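Comparing grippers on a two-arm cloth bench: notes for the practical
March
Sandrine Besson
14 comments | 7 shares
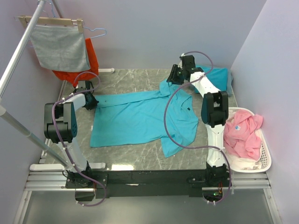

A comparison of grippers is only useful if everything else on the bench stays fixed. For this practical the arms, the controller and the motion files are the same in every run, and only the fingers are changed. Garments are folded by both arms working together, one at the hem and one at the sleeve end.

1. Fingers under test

Prukach: parallel, rigid, narrow tip. Good access under a flat edge. Marks thin jersey at high force.
Ando: parallel, soft pad. Holds a single layer well but often takes two when the edge is already folded.
Jara: curved tip, spring-loaded. Tolerates height errors. Slow to release.

All three fit the same wrist plate. Check the screws before each set, and enter the new tool length in Protura. A wrong tool length looks very much like a bad grip in the results.

2. Procedure

Lay the T-shirt sideways on the table and smooth it by hand. Small wrinkles across the body are acceptable; a doubled hem is not. The first fold turns the long side inward as a narrow strip. Both grippers close before either lifts. Release is at table height, and the arms then retreat upwards.

Run the full set with one pair of fingers before changing to the next. Do not alter speed or closing force within a set.

3. What to record

For each fold, record the result as held, slipped, double layer or missed. Give the left and right arms separate columns. An average over both arms hides most of the faults we care about, as the sleeve end bunches far more readily than the hem.

The log from last term holds 1,938 folds, of which 520 used the Jara tips. The sets are therefore unequal in size, so compare rates and not totals.

4. Cables and tubes

A tube that loops over the gripper adds a side load when the forearm is stretched out. Tie it along the links with enough slack at the elbow for the full range of movement. Move each joint slowly to its limits after any change to the ties, and watch the loop nearest the cloth. If it touches the garment during a fold, mark that run as void.

5. For the next session

Read the notes on force limits and bring one completed sheet for each pair of fingers. Void runs stay on the sheet with the cause written beside them.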